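Der Karton und die lange Bank

Wann räumt uns endlich jemand die Wohnung auf, der keine Taschengelderhöhung verlangt?

Der Abend, an dem ich beschloss, mich mit Haushaltsrobotern zu befassen, begann mit einem Umzugskarton, der seit Juli in meinem Flur steht. Auf dem Karton steht »Küche, wichtig«. Ich habe seither jeden Tag gekocht und nichts vermisst. Trotzdem muss er irgendwann geöffnet, ausgeräumt, flach gemacht und in den Keller getragen werden, und weil ich das offenkundig nicht tun werde, richtet sich meine Hoffnung auf die Technik.

Die Technik lässt ausrichten, es dauere noch.

Das sagt sie allerdings sehr charmant. Zastora, ein Unternehmen mit drei Etagen und einer beneidenswerten Kaffeemaschine, wirbt mit dem Satz »Der Feierabend beginnt, wenn Sie heimkommen«. Im Werbefilm faltet eine Maschine ein Badehandtuch, Kante auf Kante, so wie meine Großmutter es verlangt hätte. Die Frage, wie lange das Handtuch in Echtzeit gebraucht hat, beantwortet die Pressestelle nach zwei Tagen mit einem Link auf denselben Film.

Declan Conneely hat für solche Filme nur ein müdes Lächeln. Der gebürtige Ire leitet bei Clindonero die Erprobung, ein Wort, unter dem man sich Crashtests und Stoppuhren vorstellen darf und das in seinem Fall vor allem bedeutet, dass er sehr viel aufhebt. »Ich habe Informatik studiert«, sagt er in einem Deutsch, das nach Galway und ein wenig nach Kassel klingt, »und meine Rückenschmerzen sind die eines Möbelpackers.«

In seiner Kladde führt er Buch. 1.218 Versuche stehen für das laufende Halbjahr darin, Geschirr, Textilien, Verpackung, alles durcheinander. Bei 269 davon hat er in der letzten Spalte ein E eingetragen. E heißt Eingriff, und Eingriff heißt Conneely. Ob das eine gute Quote ist? Kommt darauf an, sagt er. Ein Mensch, der bei der Hausarbeit so oft Hilfe riefe, würde im Allgemeinen als Ehemann bezeichnet.

Schwierig sind selten die Dinge, die man für schwierig hält. Eine Schachpartie, eine Steuererklärung, das Sonett zum Geburtstag der Chefin: alles längst vergeben. Ein Karton dagegen hat Kanten, die nachgeben, und Flächen, die fast gleich aussehen. Drückt man zu fest, ist er verbeult, drückt man zu wenig, rutscht er weg. Mit zwei Armen wird es erst recht heikel, denn nun müssen beide derselben Meinung sein. Wer je mit einem geliebten Menschen ein Sofa durch ein Treppenhaus getragen hat, kennt das Forschungsgebiet.

In den Fabriken ist man vorangekommen, vor allem dort, wo die Welt stillhält. Der Logistiker Clalus lässt Pakete einer einzigen Größe von Maschinen stapeln, und das läuft, seit man die anderen Größen in eine andere Halle verbannt hat. Dort arbeiten weiterhin 102 Menschen. Der Hallenleiter nennt das »hybrid«. Die Belegschaft nennt es Halle zwei.

Zu Hause gibt es keine Halle zwei. Da steht der Teller neben dem Stofftier und die Schüssel in der Kiste, und irgendwo dahinter stapelt sich Pappe.
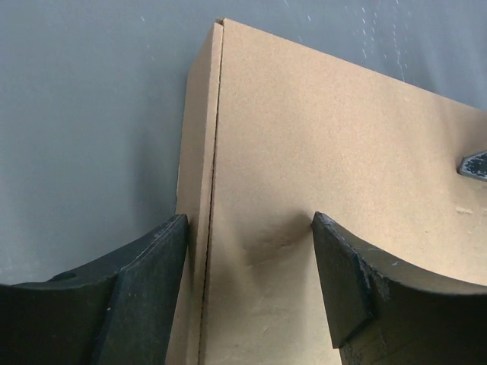
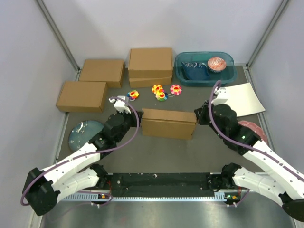 Zwei Greifer, ein Karton: Handarbeit für Fortgeschrittene.

Conneely hält wenig davon, die Wohnung an die Maschine anzupassen, obwohl ihm das regelmäßig vorgeschlagen wird. Ein Beratungshaus namens Oral (man hat dort über den Namen offenbar nicht lange nachgedacht) empfahl in einer Studie mit mehr als 30 Seiten den »robotergerechten Haushalt«: einheitliche Behälter, freie Böden, feste Plätze für alles. Er hat sie seiner Mutter vorgelesen, am Telefon. Sie sagte, wenn es bei ihr so aussähe, bräuchte sie keinen Roboter.

Wann also? Drei Jahre, heißt es bei Zastora. Das hieß es dort vor drei Jahren auch schon. Conneely will sich auf keine Zahl festlegen und traut der Branche eher einzelne Handgriffe zu: Spülmaschine ausräumen vermutlich zuerst, Wäsche deutlich später, Spannbettlaken vielleicht nie. Das Spannbettlaken, sagt er, sei schon dem Menschen nicht zuzumuten.

Zum Abschied fragte ich ihn, was seine Maschinen mit einem Karton machen würden, auf dem »Küche, wichtig« steht. Er wollte wissen, was drin ist. Ich wusste es nicht. Dann müsse man ihn zuerst aufmachen, sagte er, und da fingen die Probleme an, bei ihm im Labor jedenfalls. Ich sagte, bei mir im Flur auch.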